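August, Irngate sim, teleop session

Arif on the leader arm, orange block task. Control rate dropped to 427 Hz with both recorders on, so logging is down to one stream. Gripper closes on the top center of the block, long axis left to right. Gray fixture in view.

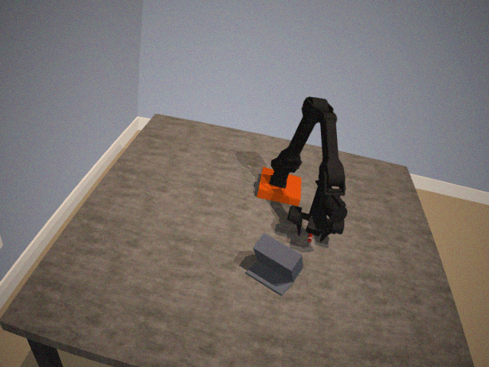
Open items

Wrist lags the hand by about 2 control ticks on fast moves. Maribel to check the filter.
Episode cap set to 2000 steps. Two demos hit it, both discarded.
Rerun with the slower hand speed.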